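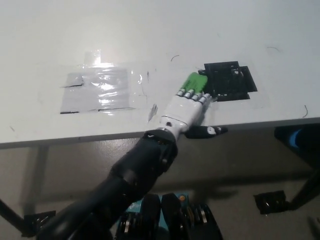 November, 4 pm, bench notes

Okay, so the hand faulted again on the green cylinder push, and this time I think I know why! The fingers come down on it fine, they start shoving it toward the black patch, and then the finger current climbs and just sits there until the driver trips. Logged 118 of these pushes since lunch and 4 of them ended in an overcurrent stop (all with the cylinder on its side, all close to the corner of the tape).

My bet is the stepped edge of the black patch. The cylinder catches on it, the controller sees no motion and keeps adding force, and the fingertips have it pinned against the table. Hooman thinks it's the table height in the config being off by around 2 mm, so we're pressing down way more than pushing sideways. Could be both, ugh.

The part I like less: the thumb hangs out past the front edge of the table during all this. If the arm drops after a trip, the thumb meets the table rim on the way down. Told Babita, and she wants the thumb folded in before any more runs. Fine by me.

To do:

- re-measure table height, left and right (the Skorance gauge, if Wanda is done with it)
- cut the stall timeout to 300 ms
- lay the patch again in one flat piece
- wipe the tabletop, there are curly dark fibers on it

Arm stays powered off until the thumb change is in.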